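Histthorpe Residents' Forum
Facilities: Common Room Furnishings

s_halonen
Members are asked to comment on the proposed replacement of the black marble-patterned tabletop before the September meeting. The quotation from Turunen is $400, fitting included.

gpetkov
I do not support the expenditure. Fine scratches are to be expected on a glossy finish and do not affect use of the table.

Venla Pitkänen
With respect to the previous post, my concern is glare. The colour and pattern are acceptable, but reading papers there under the overhead lights is difficult. A matte surface should be considered.

gpetkov
A tablecloth would address that at far less cost.

Venla Pitkänen
It would not suit the craft group.
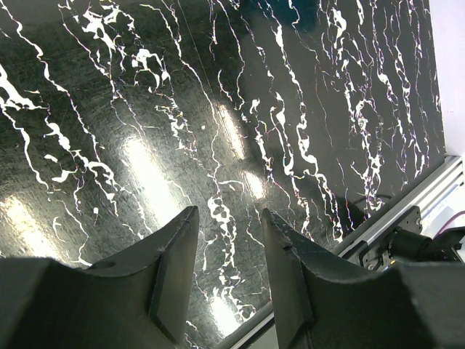 Tabletop, showing veining and reflected light.

s_halonen
Thank you. Both positions will be noted. Comments close at 10 pm.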